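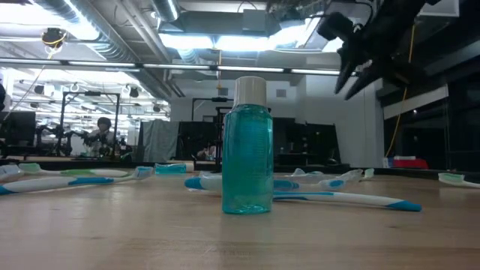
Research > Household Studies > Working papers > Section 3

Last updated: November

November - by Ileana Anghel and Radu Vlad

3.2 Shared oral care items on the table

In the second part of the study we looked at how people put away small bathroom things when these are given to them all together, on a table and not at the sink. The participants were 60 adults from Sollstead and Cluvholm, and each of them did the task two times, once alone and once with another person from the same home.

Figure 4. Mouthwash bottle and toothbrushes on the wooden tabletop.

The bottle stands upright and the toothbrushes lie flat around it, in different directions (Figure 4). We did not want to use parallel rows, because in the pilot Nokuthula Coetzee noticed that people copied the order which they found. Some of the brushes have plastic wrapping. This detail was important for the later coding - a wrapped brush was often treated as a spare one and was put in a drawer, while an unwrapped brush went to the cup.

Participants had 80 seconds. They could use a cup, a drawer box and a small tray, and they could also leave items where they were. Most of them moved the bottle first. In the interviews they explained that it was tall and they were afraid to knock it over. Two participants moved it last, and both said that it helped them to remember where the center of the table was.

The coding was done by Anca Enache and Myrto Giannakopoulos, separately. Where they did not agree, the decision was taken together after a second reading of the notes. The results for pairs are given in Section 3.3.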